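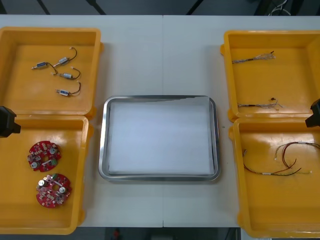 Motor sorting at Jenell, Monday shift. Songül wanted a page for the people who kept asking what we do all day so here it is, quick one. Everything comes in mixed, gets split by type and goes on to Cozma for fitting. Yellow trays for stock, steel one in the middle. The small silver ones with the blue band are my favourites, wires and white plug already on so no soldering, just dont let the leads knot. Click through for the rest, full size is slow on a phone.

Trays
Deep ones with the moulded handles. Bought for the October order and still going. Darius wants grey next time. No.

Table
White top so you can spot a dropped screw. Roman wiped it down first thing, coffee ring is gone finaly.

Leads
Pick up by the body, never by the wires. Stela has a drawer of ones that came off. If the plug is cracked put it aside and tell her, don't glue it.

Paperwork
Job 122, the Heltano lot. 3,382 pieces on the docket, 2,000 to go out first and the rest when the van is back. Labels are on Safta's desk, ask before you take the roll.

Moving
New room at Dretotau is a bit smaller but the light is better and theres a proper sink. Shelves go in first, then benches. Bring your own mug, the old ones are staying behind.

More to come once the benches are in. If you want a copy of any of these send Songül a note with the heading, she has the originals.

Posted 2019-02-11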